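Share 10 | Comments 3 | Print | E-mail this story

Setting the smallest table in Duvorstead

By Lok-yiu Wei
September

I have a confession. I own 100 pieces of toy kitchen stuff, and my kids are well past caring about any of it. I'm the one who plays with it now – well, arranges it. Give me a plain white tabletop and one cup of coffee and I'm gone until lunch.

It started with a bin of play food from Flokmont, the secondhand store by the post office. Most of it was pretty beat up, but the fruit was lovely, and once I had fruit I needed dishes (you see how this goes). 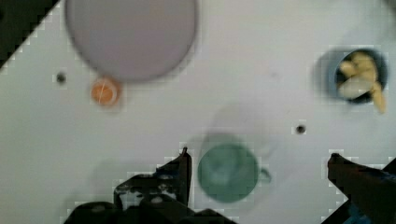

My first rule is to mix the sizes. Matching toy sets look sweet in the box and kind of stiff on a table, so I like a great big plate with little things around it. I stick with quiet colors for the dishes, too. Lavender-gray, navy, a soft green. Then the food gets to be as loud as it wants!

My second rule is to leave some bare table. My friend Ho fills every inch, and her spreads are gorgeous, but I get itchy just looking at them. I want room to slide a strawberry over and slide it back again.
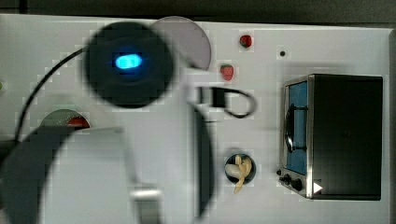

Bananas are my weakness. A peeled one does so much more for a small bowl than a whole one, with the peel flopping over the side like somebody got called to the phone halfway through a snack. I'd pick it over a fancy little cake any day.

You also want one or two bigger pieces to anchor everything. A cooking pot is good, and so is a toaster oven, if you can spare the space. The colander is what I'd save in a fire, though. It holds fruit, it holds bread, and it'll take a ketchup bottle lying on its side, which makes me laugh every single time.

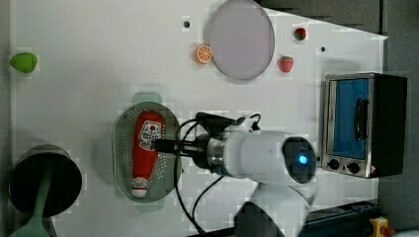

Where to put the fruit

Start at the plate and work out. I tuck an orange slice right up against the rim and let the strawberries wander off on the other side. Green goes on last, and only a bit of it. Fliteck, the craft shop on Main, sells felt lettuce now, and I've been back 3 times without buying any. I'm weakening.

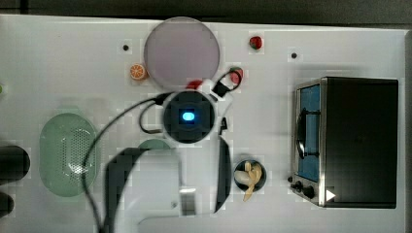
Orange slice at the plate's edge, strawberries nearby and the mint colander off to the left.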